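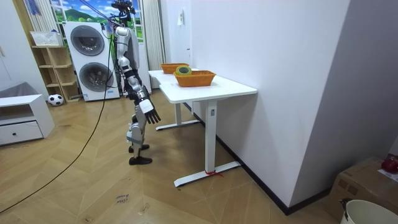 Frequently asked questions about the Skaltura sorting baskets

Are the baskets meant for food or for household odds and ends?
Either one, and we love hearing what people come up with! Plenty of our customers keep one for fruit and another for tape, string and all the bits that otherwise wander around the house. We'd only ask that you give a basket a good wipe before it changes jobs.

How should I label them?
A sheet of plain paper taped to the tabletop in front of the basket does the trick, with a word like "fruits" written on it in thin black pen. We used to sell hanging tags — pretty things, but they twisted around and you could never read them. 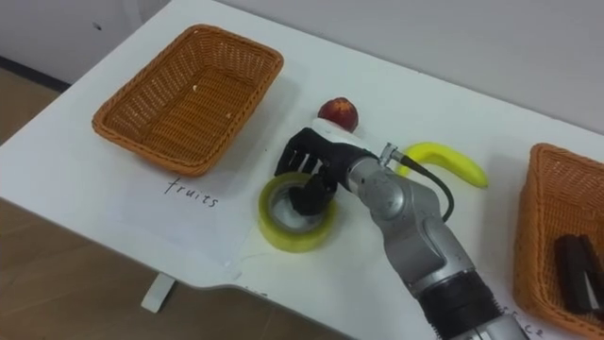
If you share the table with family or coworkers, let everyone agree on the words first, and write them a little bigger than you think you need to.

Do crumbs get stuck in the weave?
Now and then, yes. Turn the basket over, tap the bottom, and go over it with a soft dry brush.

Can I put bananas in with peaches?
You can, though they'll ripen faster together, so plan on eating them within 3 days or so.

What does shipping cost?
Standard shipping is 380 Hirnance points, or free if you pick up at our Tostonetti shop. The next batch of the deeper size arrives in October.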